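December 31, 2022
By the Home and Money desk

The woman across the table has been paid to tidy other people's homes for long enough to dislike most of what is written about it. She runs a small decluttering service in Pindamcombe, charges $155 for a first visit, and agreed to talk on the condition that we leave her name out. I went in doubting that anybody needs to pay for this. I came out with most of my doubts intact, though she shared more of them than I expected.
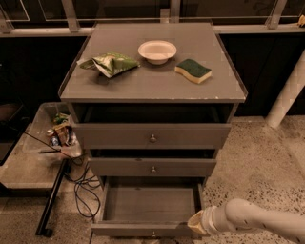
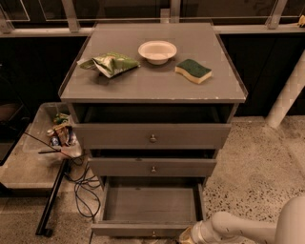 A gray chest of drawers with a snack bag and a small white bowl left on top.

"People think the drawers are the problem," she said. "It's the flat top. Whatever you put down there on Monday is still there at Christmas."

I asked whether that was worth $155 to hear. She laughed and said probably not. What clients pay for, in her view, is somebody standing in the room while they decide. "They know the bag is trash. They've known all week."

December is her slow month and January is her best one, which made me suspicious of the whole trade. Resolutions sell a lot of plastic boxes. She didn't argue. Last year she looked at a storage set from Movach, 33 pieces with lids, and told a client in Ivham to send it back. "She wanted somewhere to keep the things she'd told me she was getting rid of."

She does keep records. After each job she calls the client six months later, and so far she has made 146 of those calls. I wanted to know how many homes had stayed tidy. She wouldn't give me a number. "They say it's fine. They would say that to me, wouldn't they?" It was the most believable answer I got all afternoon, and it doesn't help her case much.

There is an online course as well, sold through a company called Sangkhawat, and over 1000 people have signed up. She doesn't know how many finished. When I pressed her on what it teaches that a library book doesn't, she took a while to reply.

"The order you do the rooms in," she said. "Start with the kitchen. Leave photographs until last, or you'll sit on the floor all day."

My grandmother told me the same thing for free. She nodded at that and asked if I had listened. I hadn't, and she poured herself more coffee.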